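2026-08-12, kitchen acoustics notebook

Read the Pristach room data again with Arlo Obi. The hum at 16 Hz is weaker than in January, but the second peak stays. I changed the window length to 3,000 samples – the curve is smoother, the peak did not move.

Surfaces: hard counter, plain walls.

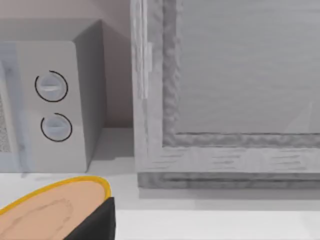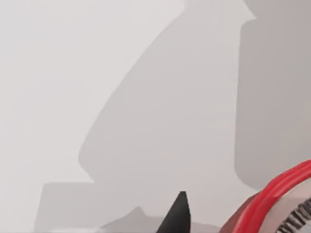

Still open
1. Ask Kaplan for the old absorption table.
2. Repeat run 2 with the door closed.
3. File 1,682 has a wrong time stamp. Arlo will correct it – please do not use it before.

Foam samples from Akov are on the lower shelf.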